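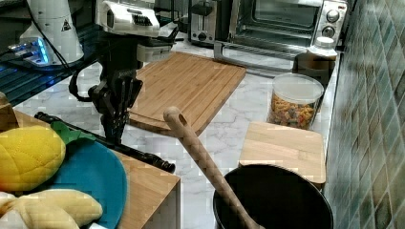

Gallery: The Madbridge Kitchen

Annelore Kasten asked me to put up a page on the kitchen at Madbridge now that people have been cooking in it since November. I was against half of what went into it, and I still am, so read the captions with that in mind.

The counter is white marble with gray veining. Very handsome. I have yet to meet a marble counter that stays that way near tomato sauce, and Pascal Baumgart's promise that the sealer takes care of it does not convince me. Ask me again in two years.

Bamboo boards, a big one and a smaller square one. Bamboo is sold as kind to knives. Mine went dull on it faster than on the old maple board, but Frauke Heitmann says I never sharpened them properly to begin with.

A toaster oven and a two-slot toaster on the same counter. The oven makes toast. I raised this at the time and was told it makes slow toast - fair enough, but that is a lot of counter to give up for a faster slice.

Striped-salad colors in the pasta canister: red, orange, yellow and green spirals. They all taste like plain pasta to me. The clear canister I will defend, as you can tell when it's time to buy more.

Green and teal tile, set on the diagonal. Ottmar Schwerdtfeger quoted us 18 extra hours for the angle. The color is good. The gray grout was the one choice everybody agreed on.

Black pot, long wooden spoon with a hole in the handle. The hole is for hanging it up, and we still have no hook.

Page last changed 4/17/24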